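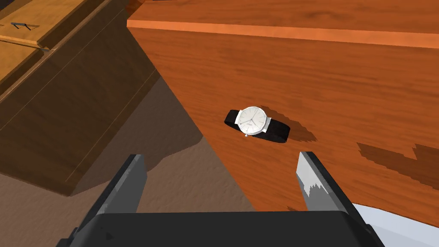
The watch on the table, not yet grasped.

Feb 17, 2020
By Valdir Sampaio
Last updated: April

I promised to write how we are planning the money for the robot, so I will try to do it in order. Our workshop in Lunberg repairs small things, watches and meters mostly, and my partner Byung-chul Cha wants a robot that can pick up a piece from the table and carry it to the next bench. I want it too, but I am the person who signs the payments.

For now we work only in simulation. The program is called Ra and it runs on a rented computer, for which we pay $274 per month. When I saw this first bill I thought it was a lot for having nothing on the floor. Then I received the quotation from Praston for the real arms, and I stopped complaining about the bill.

The quotation had three parts: the arms, the gripper and the installation. The installation was the part I did not expect. It includes a man who comes for two days, the cable work, and a line named "site preparation" which I asked them to explain and they have still not explained it. If you ask for quotations, please ask for this line separately.

The gripper is the part where we can still choose. Cirkano sells one with two parallel fingers, and you can order different finger plates for it. Byung-chul wants the plates with teeth. I am afraid of scratches on a polished case, so I asked for the price of a soft covering as well. A second set of plates must go in the budget from the beginning, even if you buy it later. 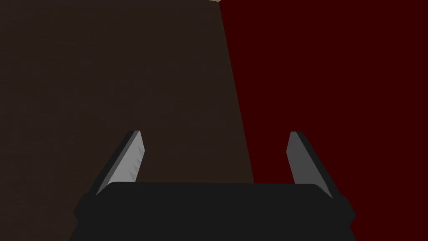 Gripper open, nothing between the fingers.

We decided to do 100 attempts in Ra with the same type of fingers before we sign with Cirkano. Byung-chul writes the result of each one in a notebook, and he also writes where the object was lying, and this has been more useful to me than I thought. A watch with its strap laid out needs more free table than the case alone. So maybe we need a bigger table also, and a table is cheap compared with the rest, but it was not in my list.

The room is another cost. In the simulation we use a room with a long counter and a small table, and our real room is narrower. When I look at how much space the body takes together with the arm reaching forward, I think we have to move the shelves. I measured the door too. Please measure your door.

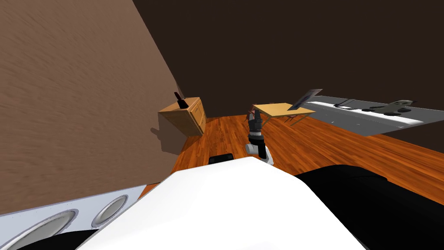

What is still open

The training for our people is not in any quotation. Praston says it is possible to add it, but I have no price yet. Insurance I will ask in April, when we renew the policy for the workshop anyway. Byung-chul would like to order the arms before that. I told him that first I want to see the notebook full.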